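24/02/2021
By Ashraful Siriwardena

Wanted – people to help run a Saturday cookery and play club, plus families to try it out

Quick one as I need to get this up before the end of the day. We're after two session leaders and a handful of families for the Flivley cookery club, starting as soon as we're allowed indoors again. Paid posts for the leaders. Families come free.

What it is. Saturday mornings at the old Wouters building, ground floor, side entrance. Children aged three to seven and one grown up each. First half is proper cooking, soup mostly, sometimes flatbreads or a bean stew. Second half is play – shops, cafes, pretend kitchens, whatever they fancy. Same food words in both halves, so a child who has just stirred lentils goes off and serves you pretend ones. We ran a short version before everything shut and would like to do it properly this time.

Session leaders (2 posts)

Five hours a week, four on the Saturday and one for planning, which you can do at home. Term time only to start with. Contract runs to the end of November, longer if the money holds.

You'll need:
- some experience with under sevens, paid or not. Parents count, childminders count
- to be able to cook a plain meal for a group without a recipe in your hand
- a food hygiene certificate, or be willing to get one (we pay)
- a DBS check, we sort the form
- to be ok with noise

Nice to have – a second language, any. Last time we had a lot of families who spoke something else at home and it made the mornings much easier when one of us could join in. Driving licence handy for the shopping but theres a bus.

You don't need a teaching qualification. Please don't be put off if you've been out of work for a bit.

Small pot and tin on the play kitchen worktop:

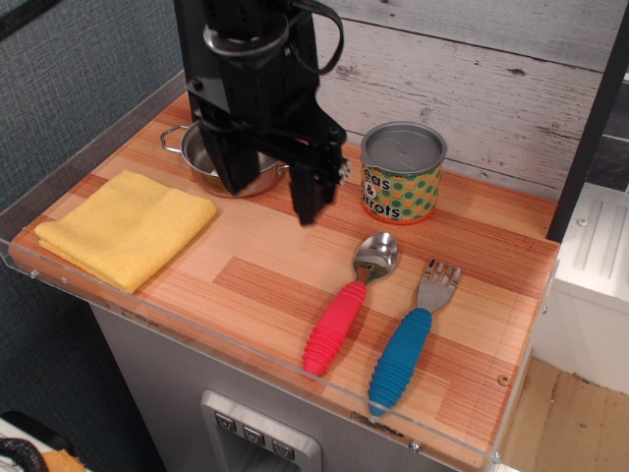
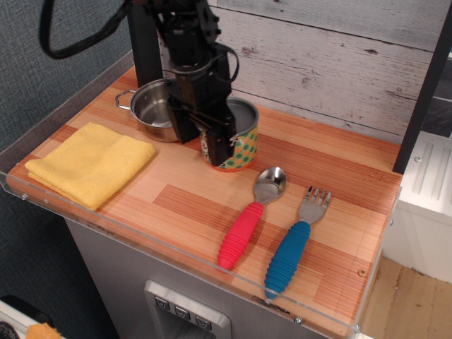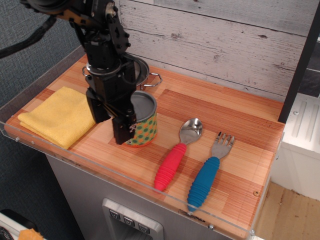

Families

We want families living in Flivley or within a bus ride. You don't have to be on benefits, you don't have to be referred by anyone. Just ring. What we ask is that you come most weeks for the first half term and fill in a short form at the start and another at the end. Same form. Takes five minutes. It asks what your child eats, what they help with at home, what they won't touch. No names go on it.

For your trouble each family gets a £50 food voucher, half after the second week and half when the last form comes back. Bus fares paid on the day, keep the ticket. Brothers and sisters welcome but tell us first so we can plan portions.

Allergies – tell us all of them, even the mild ones. We don't cook with nuts at all. Meat only now and then and there's always a dish without. If your child eats three things and none of them are soup, come anyway, they can chop.

Grandparents very welcome. The top age last time was 65 and she out-cooked me.

Covid stuff. Start date depends on the rules, so can't promise one. Small groups, windows open, bring a jumper. If it gets put back we'll keep your place and ring you. Leaders will be paid from the first planning session whether or not the doors are open by then.

Money for this comes from Hesix and from the Skusport community fund, the second bit covers the room and the vouchers.

How to apply

Leaders – one page about you, no CV needed, and the name of someone who can vouch for you. Hand it in at the Wouters front desk or post it through the door marked for Chandrasekhar Kulkarni. He does the interviews with me. Interviews by phone, half an hour, evenings if you work days.

Families – ring the club number on the door or leave a message with your name, number and childrens ages. I'll call back, usually after tea. If you don't hear withing a week ring again, it means I've lost the bit of paper.

Please pass this on to anyone who might like it, specially dads, we only had one last time.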